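Nullholm Community Boards > Buildings and Rooms > Cooling and heating

Hall gets baking by 3pm, blinds or film?

melur_s
Quick one before Monday. Our hall is all white walls, high ceiling, big glass doors with panes going right up above them. Lovely light, horrible in July. AC is up on the ceiling and it just can't keep up once the afternoon gets going. Quote for blinds was 843 which made me choke a bit. Film was 321 fitted. Anyone done either?

fikri.w
Film. Did ours two summers ago, no regrets. Blinds on doors people use all day get wrecked, cords everwhere.

Sibel_C
Disagree with Fikri, sorry. Film made our back room gloomy all winter and you can't just take it off in October. Blinds on the top panes only, leave the doors clear. Bet that knocks a good chunk off the 843.

melur_s
Top panes only, hadn't thought of that. Dark metal frames if it matters, not sure you can drill into them. 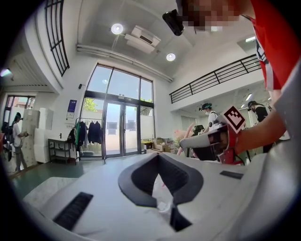 There's pipes along the wall over the window as well, so whoever fits it has to work round those. And no idea how you'd reach, I'm not going up a ladder that tall.

wahyudi_g
Before spending anything - when were the AC filters last cleaned? Ours was choked solid. Kenuvik charged us 30 quid to do it and it was like a new unit.

fikri.w
Filters won't fix the sun coming in tho. Still say film. You can get a lighter grade, Sibel's was probably the dark stuff.

Sibel_C
It was the "light" one Fikri. Still gloomy.

Chaminda A
Brerkiler do tension blinds, no drilling, they clip inside the frame. Paid 221 for ours, smaller window than yours by the sound of it. Send them measurments and ask.

melur_s
Ok. Filters first, then ring Brerkiler about the top bit. Will post what they say, got to run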